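Cleltomby Makers and Machines Forum
Board index > Arms, grippers and teleoperation > Faults and near misses

Topic: Follower arm drops at the end of a session - brake or brain?
23 replies, 1489 views. Showing page 1

puddlegate
Posted 2023-08-06

Hello all, long-time reader and very occasional poster, so please be gentle with me. I look after the arms at a small lab and we had a fright last week that I'd like some opinions on, as I've been going round in circles over many cups of tea.

The setup is a leader and follower pair. The person teaching holds the leader, the follower copies, and the joint readings get logged. The controller is a Novetti and the shoulder brake is a Cuva, both bought second-hand but in lovely condition. It had been behaving beautifully since January, 778 sessions without so much as a hiccup.

On session 779 my colleague finished, pressed the pedal to end the recording, and the follower's shoulder let go. It didn't swing or fight him, it simply sank on to the table as though it had fainted. His hand had been under the forearm a moment before, because he was reaching for a dropped screw. He is fine, I'm glad to say, but he went rather pale and so did I.
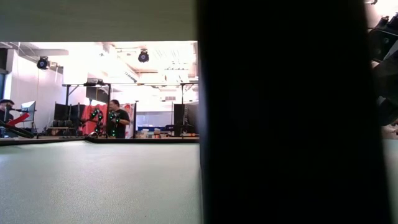 What bothers me is that the log shows the brake being told to engage. The command goes out, the controller reports the brake as on, and the motor current drops to nothing 32 milliseconds later, exactly as it should. So on paper the arm was held. I have tried to make it happen again on the bench with the forearm propped on a foam block, and of course it has been good as gold ever since.

Has anybody seen this? I'm leaning towards a worn brake, but I'd hate to spend the money and find it was a setting all along.

kettle_and_cog
Re: Follower arm drops at the end of a session

Oh, poor you, and poor colleague! Very glad there were no squashed fingers.

I would bet my lunch on the brake. The Novetti doesn't know whether the brake is on, bless it, it only knows it has cut the power to the coil. If the disc is glazed or there's a smear of grease on it, you'll get a perfectly happy log and an arm on the table. Can you get the cover off and have a look at the faces? A good one is dull all over and a tired one goes shiny in patches.

oldferrypath
Re: Follower arm drops at the end of a session

I'm going to disagree, I'm afraid, though in a friendly way. A greasy brake slips most of the time, or slips a bit every time. It doesn't hold 778 times and then let go completely and then hold again. To me this smells of timing. 32 milliseconds sounds plenty, but our brake takes longer than that to bite when it's warm, and if yours had been held open through a long session it would have been warm too. Bench tests from cold would never show it.

How long was the session, and how long were your bench tests?

puddlegate
Re: Follower arm drops at the end of a session

Thank you both, this is so helpful. The session was a long one, most of the afternoon with the arm live throughout. My bench tests were a minute or two each, so I feel a bit foolish now. I'll leave it powered until after lunch tomorrow and then try it, foam block firmly in place.

bajpai_bench
Re: Follower arm drops at the end of a session

Can I be the grumpy one? Brake or timing, you should stop using it with people until you know. And I would fit a prop or a sling for good, whatever you find. We built the Bajpai rig with a plain strap over the forearm and it has saved us twice. A brake is a part, and parts wear out.

kettle_and_cog
Re: Follower arm drops at the end of a session

A strap gets in the way of the elbow on most followers, and people end up unhooking it and forgetting it - I've done it myself. I'd sooner have a rest that the arm parks on before the pedal does anything. Agree completely about not using it for now, though.

puddlegate
Re: Follower arm drops at the end of a session

Well, oldferrypath, I owe you a biscuit. After three hours powered up it dropped on the fourth try, straight on to the foam. I then lengthened the delay before the motor lets go and did a good long run of stops while it was still warm, and it held every time.

But I took the cover off as well, and kettle_and_cog, there is a shiny patch on the disc the size of a thumbnail. So I can't say which of you is right! I've ordered a new disc from Cuva, the arm has a label on it saying not to be used, and I'm drawing up a parking rest this evening.

oldferrypath
Re: Follower arm drops at the end of a session

Biscuit accepted. Keep the longer delay even with the new disc, and do your warm test again once it's fitted. I still say the patch is a side issue.

kettle_and_cog
Re: Follower arm drops at the end of a session

And I still say it isn't! Post a photo of the disc when it's out, would you?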